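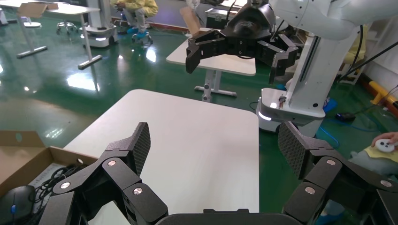 *Loltulville, February*

The school board wanted the library to face the road. The architect wanted it to face the creek. By the time I was hired to run the site, the building had been turned three times on paper, and the slab was due to be poured with the entrance pointing at neither.

I had come over from Casulgate, where I had finished a clinic and a parking deck. Hsiao, the general contractor, gave me a trailer, a truck with a bad clutch and a roll of drawings that was already out of date. The new set would come by the end of the week, they said. It came nine days later.

In between I walked the lot. It was 200 feet along the road and sloped down at the back, where the old gym had been. You could still find pieces of the gym floor in the mud, with the paint on them. I kept one on the trailer windowsill. The survey stakes had orange tape on them and the kids had moved two, so I had the surveyor back out and he charged us for the morning.

The architect came in the afternoon, in good shoes. She stood at the low end and looked at the creek, which had ice along both sides. She asked me what I thought.

I said it wasn't my job to think about it. I said the footing crew was booked.

"If it was your job," she said.

I told her the wind came off the road. Anybody opening a door on that side would be fighting it from November on. I told her the buses would idle there too, and she wrote that down.

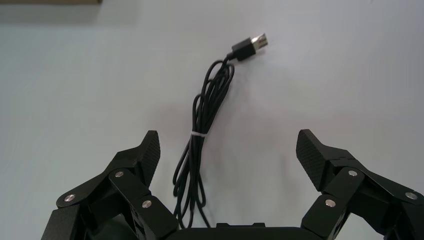 She sent me the fourth version that night at 11. The entrance was at the corner now, under a deep roof, so that you came in from the road and the first thing you saw was the water. It moved the stairs, and it moved a column that I had already ordered steel for. I called Meltetti, who were making the steel, and the man in the shop said they had cut it that morning. He didn't sound sorry or pleased. He said they could use it on something else and would take 60 percent off the charge.

The board met on it in the gym of the elementary school, on folding chairs. I was asked to come in case there were questions about cost. A man in the second row wanted to know why a library needed a view. The architect said that people look up when they read. He said his wife read four books a week and never looked up once. There was some laughing, and then they went on to the roof, and they talked about the roof for an hour.

It passed, with two against. I drove back to the trailer to get my boots and stayed to look at the lot with the headlights on it. The stakes were all where they should be. I walked to where the corner was going to be and stood with my back to the road. It was too dark to see the creek. I could hear it, though, under the ice.

We poured in the spring. It was 50 degrees and clear, and the trucks were late. 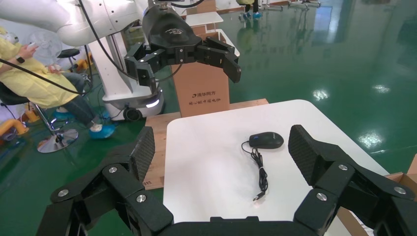 *A mouse on the white table.*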